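Stop Hiding the Bad Demos

Three weeks into teleop at Pagano and I have an opinion, so here it is before the next shift starts. 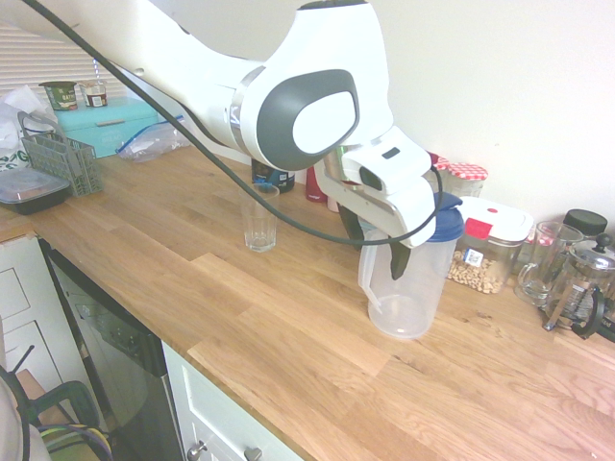 We throw away too much. Every demo with a fumble in it gets flagged, and flagged means deleted. Missed grasp, gone. Second try on a handle, gone. What's left is 310 clean episodes out of a lot more than that, and everyone is proud of how smooth they look. Smooth like a commercial.

Then the policy runs and the gripper comes in a finger's width too far left and it has no idea what to do. Of course it doesn't. It never saw anyone be a finger's width too far left. We cut all of that out.

I drive the arm most mornings. Kitchen tasks mainly. Pitchers, jars, glasses, the stuff people own. Clear plastic is the worst, you lose the rim on the camera feed and you're going by feel with a controller that has no feel. So I slow down. I stop, back up an inch, come in again. That little back-up is the most useful thing I do all day and it's the first thing the reviewer marks as "hesitation."

The Koton people argue the other way. Clean data, small set, less noise, and if you want recovery you script it. Fair enough for bolts in a tray. I tried their way for a week with hand guiding, grabbing the wrist and walking it through, 30 demos a task. Lovely demos. My arm hurt and the thing still froze the first time a mug got turned around.

And don't tell me the answer is just more. Somebody at Jurgate wants 3,000 episodes per task. Of what? If it's the same perfect reach 3,000 times you've paid a person to be a very slow script. I would take 320 with the mistakes left in, and labled as mistakes, over that pile any day.

Labeled is the part people skip when they quote me on this. I don't mean dump garbage in. If I knock something over and quit, fine, toss it. If I miss and then fix it, keep it, and mark where the miss starts and where the fix starts. Two key presses. Hadedix, our recording tool, has had the marker button since January and almost no one on my shift uses it becuase it makes your stats look worse.

Which is the real problem. Operators get scored on clean episodes per hour. So they do the easy approach, same angle, same speed, object parked where it's convenient. I do it too when I'm behind. Change the score and the data changes by Sunday.

Pay for the fix. Keep the wobble. Ok, shift.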